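Ticket 56 — tea tray on the second floor keeps getting jammed
Status: open, waiting on dividers
Opened by: Janelle Malabanan

Okay so I'm putting this in the log because I've answered the same message four times since January and I'd love to never type it again. The complaint is that you can't pull one tea bag out of the tray without three more coming along with it, or the paper tears and you're left holding a tag and a string. I've had it happen to me too, so I believe everybody!

First thing I tried was just taking some out. We were on 40 of the plain white envelopes in the big section, because that's what fit if you pushed, and I dropped it to 38 to see if a tiny change would do it. Nope. Still tight as a drum.

Second try was the angle. I used to stand the envelopes straight up and they'd wedge against the wall, so now I lean them all the same way, in two rows, kind of like cards in a hand. The yellow tags stick out along one side and you can grab by the tag. 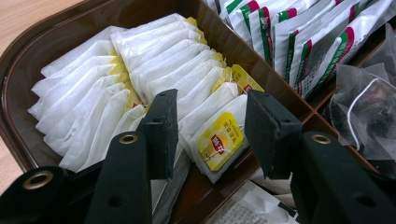
That helped a lot for the envelopes, and I'd call that half of the ticket fixed. The pyramid ones are a different animal. They're mesh, so they don't slide past each other, they sort of hook, and the strings go wherever they like. I tried winding each string around its bag (took forever, and they'd come undone by lunch). I tried laying them flat in layers, and then people only ever took from the top and the bottom ones got squashed. Right now they're just sitting in there in a heap and I'm leaving them be until somebody has a better idea.

Third thing, and this one's on me — I ordered the refill from Nyanda in the bigger pack size, so there was more tea than tray and I kept cramming. The extra is now in the cupboard over the sink, left side, in the Dritirow box. Please don't top up the tray from there until a section is at least half empty. I know it looks nicer full! It just doesn't work full.

I also asked Clikow whether they sell loose dividers for this kind of tray, and they're checking. If they don't, I'll cut some out of cardboard and see how long they last.
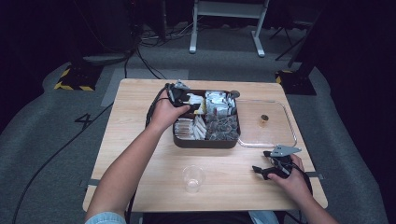
Manaia Katene: could we move the pyramids out of the tray completely and put them in a jar? My mom does that at home and the strings just hang over the edge. I've got a spare with a wide mouth and I can bring it in.

Janelle again — yes please, bring the jar. I'll keep the ticket open until we've had it out for 2 weeks.

Facilities log | Questions: ask Janelle Malabanan | Back to top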